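4.2 Do people wash a mug because it is dirty?

Much of the earlier writing on shared kitchens assumes that people clean an object when they notice it needs cleaning. We doubt this. The assumption is convenient, as it lets researchers treat the state of a sink as a measure of how tidy its users are, but it has rarely been tested against what people do when they think a mug is clean already.

Our data come from two workplaces, Liltbridge and Nedon, which between them had 130 staff who agreed to take part. Over the study period we logged 764 uses of a shared mug. Each person filled in a short card at the time of use, saying whether they had rinsed the mug first, washed it with soap, or used it as found. We did not ask for reasons on the card. Reasons given in writing next to a kettle tend to be the ones people think they ought to give.

The Esska scale, which is widely used for this sort of work, asks people to rate their own standards of cleanliness from one to seven. We gave it to everyone in April, before the cards went out. Scores on the scale told us almost nothing about who rinsed and who did not. High scorers were a little more likely to say, when interviewed later, that they always rinsed. Their cards did not bear this out. We would be slow to call this dishonesty – most of us remember our habits as better than they are – but it does suggest that studies resting on the scale alone should be read with care.

A stronger pattern was where the mug had been left. Mugs taken from a cupboard were mostly used as found. Mugs taken from a table were mostly rinsed, even at Nedon, where the cleaner put washed mugs out on the tables each morning and everybody had been told so. Figure 3 gives a plain case of the second kind, a mug standing on a table.

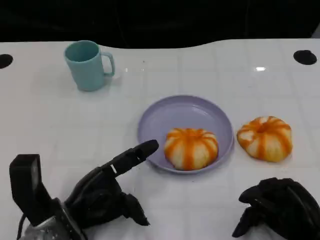
Figure 3. A teal mug on a white tabletop.

Kitchen habits; Shared objects; Self-report

It is tempting to go further and say that a table makes a mug seem used. Iyamu, the small pilot site, offers some support, but only 72 cards were returned there and we would not lean on them. Nor can we rule out a duller account, in which people rinse a mug when the tap happens to be on their way. At Liltbridge the cupboard was next to the kettle and the sink was across the room. We did not move either one, and a later study should.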